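Placards and banners at home: tips for a march or a lobby of the council

Updated 26/08/2018

These notes were first put together for people going to the May march in Breltelgate against the closure of the Hornach bus route. They have been added to a few times and should do for any march, vigil or lobby of the council.

Lettering

Decide on the words before you buy anything. Five or six words is enough for a placard. If you need more than that, make a banner or print a leaflet.

Write the words out in pencil first, starting from the middle letter and working outwards. Most home-made placards have a squashed last word, and this is how you avoid it. Use a ruler for the top and bottom lines of the letters but do the uprights by eye.

Black on white or black on yellow can be read from across a road. Red on white is fine close up but goes weak in photographs. Felt pens are too thin for anything except small details. Use emulsion left over from decorating, and a flat brush the same width as the strokes of your letters.

Capital letters look neat but lower case is easier to read in a long slogan. Check the spelling of the councillor or the ward with somebody else before painting.

Board and sticks

Corrugated card from a large box works well if you paint both sides. With only one side painted it curls as it dries. For rain, use an old estate agent's board, with permission, or cover the card in clear sticky-backed plastic and tape all four edges.

Check whether sticks are allowed. The stewards at the Guthrie Hall end of the route asked for nothing thicker than a broom handle, and the public gallery in the council chamber does not allow sticks of any kind. Cardboard tubes from wrapping paper or carpet are usually accepted. Push two together for strength and wind tape round the join.

Fix the board to the stick at two points, near the top and near the bottom. If you use screws, put a washer or a scrap of card under the head so it doesn't pull through.

Cloth banners

An old double sheet is the cheapest banner there is. Wash it without softener and iron it before you start. Polyester mixes take paint badly, so look for plain cotton.

Thin the emulsion slightly for the first coat and leave it overnight. The second coat can go on straight from the tin. Put plastic sheeting underneath – newspaper sticks to the back and never quite comes off.
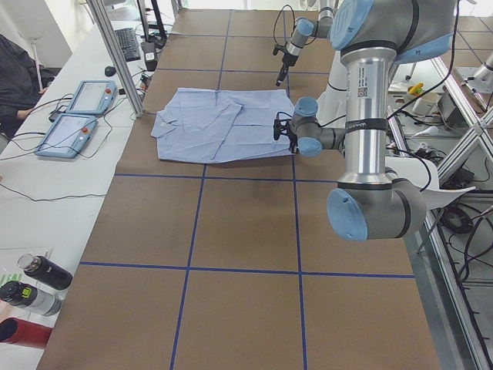 Hem the top and both sides wide enough to take a pole. If you can't sew, iron-on hemming tape will hold for an afternoon, though not in wind. Cut a few half-moon flaps in a large banner to let the air through. The first one we carried along Simell Road had none and needed four people to hold it.

Ties at the corners should be strong tape or cord, at least 38 cm long. Short ones are a nuisance to knot with cold hands.

Getting paint out of clothes

Wet emulsion comes out with cold water and washing-up liquid if you deal with it straight away. Rub from the back of the cloth. Once it is dry, scrape off what you can with a blunt knife, dab on surgical spirit, wait ten minutes and scrub with an old toothbrush. Test the spirit on an inside seam first.

Gloss needs white spirit, and then an ordinary wash to get rid of the smell. Don't tumble dry anything until you are sure the stain has gone.

Felt pen on cuffs will often shift with hairspray or hand gel. Blot it and don't rub.

What to take

A flask, a sandwich, a bin bag to sit on, the return bus fare in coins and a phone with some charge in it. Write a telephone number on a piece of paper as well. Flat shoes. Almost 98 people came to the May march and a good many of them were limping by the war memorial.

A roll of wide tape and a pair of children's scissors will mend most things on the way – take the tape even if your own placard is sound.

If you are handing in a petition, keep the sheets in a flat plastic wallet and number every page. Ours had 566 names on 19 sheets, and the clerk wanted the total written on the front before she would sign for it. Keep copies of everything.

Afterwards

Roll banners round a carpet tube with the painted side outwards and store them somewhere dry. Folding cracks the paint. Take placards home with you, as the bins in the square fill up early. Boards can be painted over and used again three or four times, and sticks last for years. Brushes should be washed the same evening and stood bristles up in a jar.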